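Associação de Moradores da Rua Vevcombe
Ata da reunião de 4 de fevereiro de 2025

A reunião começou com 57 presentes. A ata de novembro foi lida e aprovada sem alterações.

1. Jantar anual

O salão Peltska confirmou a reserva. O preço do aluguel é o mesmo do ano passado e inclui a limpeza.
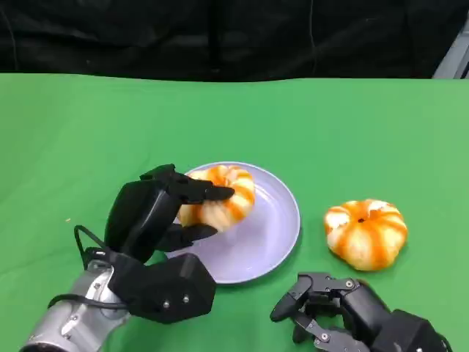
O grupo do jantar pediu uma decisão sobre a louça e as toalhas. A empresa Kollow aluga as duas coisas juntas e precisa de resposta em duas semanas. Depois de alguma discussão, ficou escolhida a combinação de prato redondo lilás claro sobre toalha verde viva. Uma moradora preferia branco e pediu que isto ficasse escrito.

2. Contas

O saldo é de 2755 euros. Falta pagar a fatura da Thakur pela reparação do portão, no valor de 90 euros.
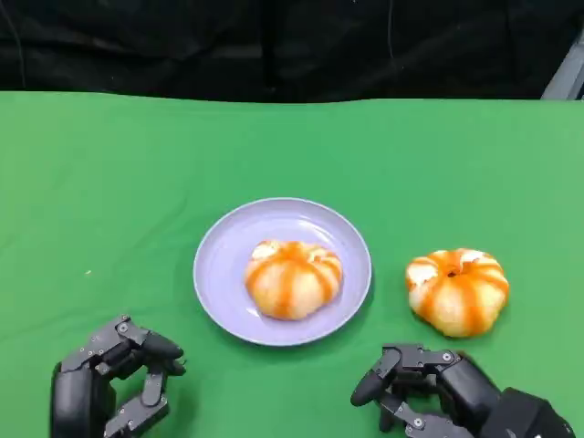 O pagamento foi autorizado por unanimidade. Foi pedido também que as próximas faturas sejam mostradas antes da reunião, para haver tempo de as ler.

3. Perguntas dos moradores

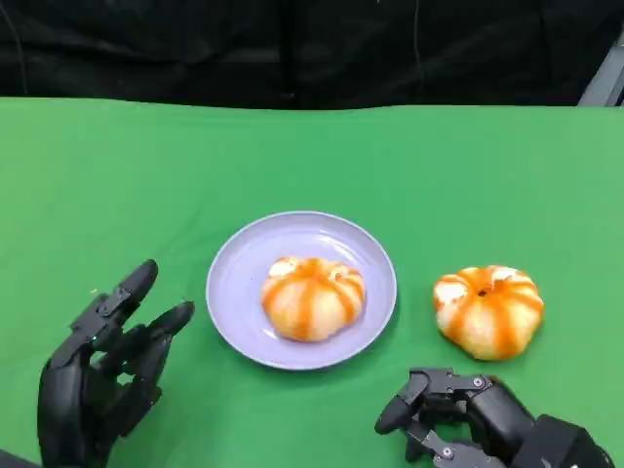 Quem não pagou ainda a quota pode participar no jantar?
Pode participar quem regularizar a quota até à véspera, por transferência ou na entrada do prédio 2.

Foi lembrado que as bicicletas não devem ficar na escada. A reunião terminou sem outros assuntos.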